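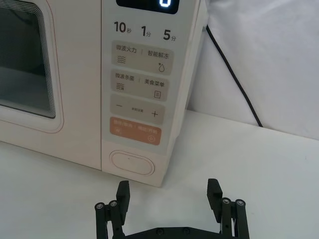
*Wrist view, microwave task: gripper open, just below the oval door button.*

## Recording microwave examples at home

- Wipe the button panel before each batch. Greasy fingerprints change how the buttons look from one run to the next.
- Run the power cord behind the oven.
- Move the start position a little every time. We did 800 runs for Lilness and the first batch was too alike to be much use.
- Keep the failed presses in a separate folder.
- Check that the display is in view before you hit record.
- Iron the backdrop if you like. We stopped in August.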